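Course Home | Syllabus | Handouts | Readings | Assignments | Contact

Handout 4: Surface, Sheen and Finish
Furniture and Interiors, Part 1

Read this before the session on 8th October. Bring your finish samples from last time, including the ones that went wrong.

1. Color and sheen are separate

When people describe a tabletop, they usually start with color. Sheen comes second and often gets left out. In your notes, record them on separate lines. Two boards can have the same stain and look quite different once one has a satin topcoat and the other a gloss.

Sheen depends on how evenly the surface sends light back. A gloss surface gives a sharp highlight. A matte surface spreads it out, so the board looks softer and often a little paler. Satin falls between the two. Makers do not all draw the line in the same place, so write down the product name as well as the word on the can.

2. Light tops

Light finishes show the figure of the wood without much contrast. They hide dust and fine scratches fairly well but show ink, tea and rust marks. They also yellow with time, more so under oil-based varnish.

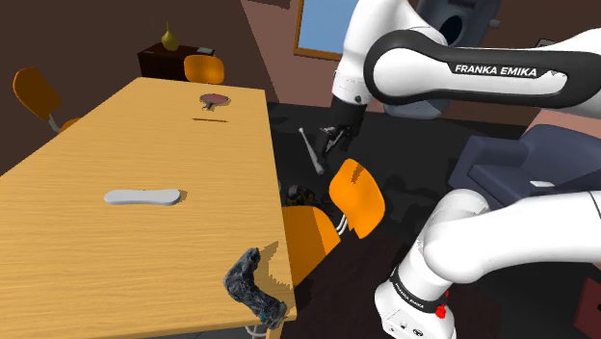
Fig. 1. Honey-yellow top with a faint darker grain.

A mostly plain top like this needs careful sanding, as there is little pattern to draw the eye away from a cross-grain scratch. Work through the grits in order and do not skip one. For the Komari exercise we stop at 600. Use 900 only between the last two coats, with light pressure, and wipe the dust off before you recoat.

3. Dark tops

Dark finishes are the reverse. They hide stains and show dust, fingerprints and every lap mark. Apply dark stain in thin coats and keep a wet edge. Check the work from a low angle with a lamp to one side.

Keep dark tops away from strong sun. The Geddes sideboard in the study room faded in a clear stripe where the blind did not reach.

4. Dark next to white

A strong light and dark pairing makes both tones look more extreme. Brown reads closer to black, and white looks colder. Judge a stain beside the things that will sit near it in the room.

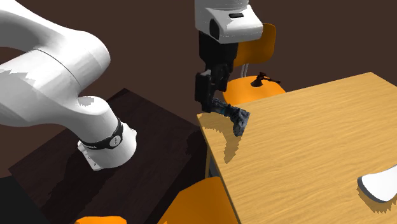 Fig. 2. Glossy white over dark brown.

For the written task, compare two pairings of your own. Describe color first, then sheen, then contrast.

5. Coursework

Finish four sample boards and label the backs. Leave each coat at least 20 hours before sanding. The Vultovon oil in the store takes longer, so start with that board. The Dirnport reading is in the course pack; skip the section on shellac, which we cover in April.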